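Sorden Commissary, Jusmont Building
Robot Arm Counter Station: Safety Inspection Checklist with Comments
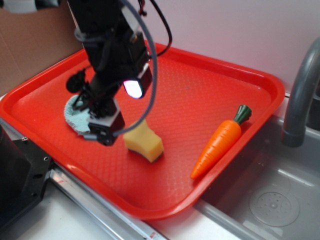 Does an employee have to be trained before working next to the arm?
Every employee assigned to the sink counter completes the station briefing and signs the training sheet before the first shift there. Employees who only pass through the area do not need the briefing but must stay behind the floor line while the arm is powered.

Inspection period: September
Inspector: Lorna Tiongson
Area lead: Reynaldo Pangilinan
Employee representative: Temitope Jibrin
Ratings: S = satisfactory, C = correction required, N = not inspected

Section A. Mounting and Clearances

A1. Base plate secure, all screws present and tight. S
A2. Rail free of grit and food residue. C
Comment: Residue found along the underside. Rail cleaning is on the closing list but was initialed on only some shifts. Closing staff reported that they had understood this to be the maintenance contractor's task. Area lead to confirm in writing that wiping the rail belongs to closing staff and that anything requiring a tool belongs to the contractor, Shih.
A3. Warning labels legible. S
A4. Arm cannot reach the floor line at full extension. S
Comment: Checked with the arm in manual mode. Clearance at the nearest point is 14 inches.

Section B. Cables and Electrical

B1. Cable covering free of cuts, wear and exposed wire. S
B2. Cables do not catch or pull through the full range of motion. C
Comment: One cable tightens when the arm turns fully toward the wall. No damage noted. Shih to add slack and re-tie. Until this is done, the full turn is blocked in the program.
B3. Outlet protected against ground faults and tested. S
B4. Connectors kept clear of splash from the faucet. S
Comment: Staff are reminded to open the faucet slowly while the arm is powered.

Section C. Stopping and Restarting

C1. Emergency stop within reach of the person at the sink. C
Comment: The button can be reached by a right-handed employee facing the counter. Ms. Manalo, who works left-handed, showed that she must cross in front of the arm to press it. A second button is to be installed on the opposite side. This finding is rated high priority.
C2. Emergency stop halts all motion. S
C3. Arm does not restart on its own after a stop. S
C4. Lockout tag available and used during cleaning. S

Section D. Trays and Items Handled

D1. Trays undamaged, with no cracked rims. S
D2. Tray placed fully within the marked position before the cycle begins. C
Comment: Placement varied between shifts. Position marks have worn off the counter and are to be renewed.
D3. Cleaning pads and sponges replaced on schedule. S
D4. No knives, glass or hot pans placed within reach of the arm. S
D5. Gripper fingers cleaned and checked for loose screws at the start of each shift. S

Section E. Work Practices and Staffing

E1. Training sheet current for all assigned employees. C
Comment: Of 16 employees assigned, 14 have signed. The remaining 2 are not to be scheduled at the station until briefed.
E2. Employees rotate between the station and other duties. S
Comment: Rotation was introduced at the request of employees. Several stated that sorting by hand was tiring on the wrists, but that watching the arm for a full shift is harder on their attention. Mr. Jibrin asks that rotation remain in place when the schedule is revised. The inspector supports this request.
E3. Employees know whom to call when the arm stops on a fault. C
Comment: Answers differed. Some employees reset the arm themselves, some called the area lead, and one returned to sorting by hand beside the powered arm. The last practice must end. Power is to be off before any hand sorting begins.
E4. Job descriptions reflect current duties. N
Comment: Under review by Femi Briggs, Personnel. Loading, monitoring and fault reporting do not appear in the present description, although they now take up much of the shift.

Items rated C are to be closed before the next inspection, and item C1 before the station is used on the evening shift. Completed forms are kept in the Vumthorpe office, where any employee may read them on request.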